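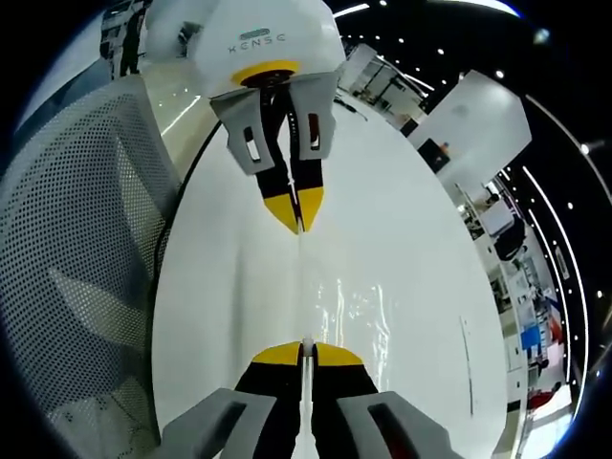
*Both grippers over the white surface, tips facing. Fisheye view from the lower one.*

**Thread: Yellow tips vs. full black pads on hand-held grippers**

**nutix_bench** wrote:

We have two hand-held grippers set up with the beveled yellow tips and I'm trying to decide if we keep them. Before this we ran plain black pads from Tokeo. I did 125 picks with each, same operator, same parts. The yellow tips dropped 5. The Tokeo pads dropped 7, but all of those were on the flat washers.

Camera is the fisheye, as you can tell from the curve on everything. Has anyone compared these on thin parts?

**gearlash** wrote:

5 against 7 doesn't tell you anything. Run it again with a different operator and I bet it flips. What closing force?

**nutix_bench** wrote:

Didn't log force. It's a trigger, so whatever the hand does.

**gearlash** wrote:

Then you're comparing hands. Put a stop on the trigger and repeat it.

**Lại** wrote:

I disagree with gearlash a little. If the drops were all washers, that's worth knowing even with a small count. A bevel gets under a thin edge and a square pad doesn't. We saw the same on our bench in November.

What I don't like is the gap. On the lower gripper I can see white between the tips. The upper one looks nearly closed. Are those two set up the same?

**nutix_bench** wrote:

Same parts list, but the lower one was put together first. I'll check the shims.

**Nistumum** wrote:

Check it before you run anything else. If one closes fully and the other doesn't, your numbers are mixed. Which one did the 125?

**nutix_bench** wrote:

The lower one, both sets. So at least that part is consistent.

**gearlash** wrote:

Also, that white surface is glossy. If you're tracking tips by color, look at the reflection between the two grippers. Our tracker locked onto a highlight like that more than once. Matte paper over it fixed the problem.

**Lại** wrote:

Yellow on white is fine for us under ceiling strips. I'd leave the surface alone and turn exposure down first.

**nutix_bench** wrote:

I'll try exposure, then paper. Shims first. Will post the new counts here with a trigger stop fitted.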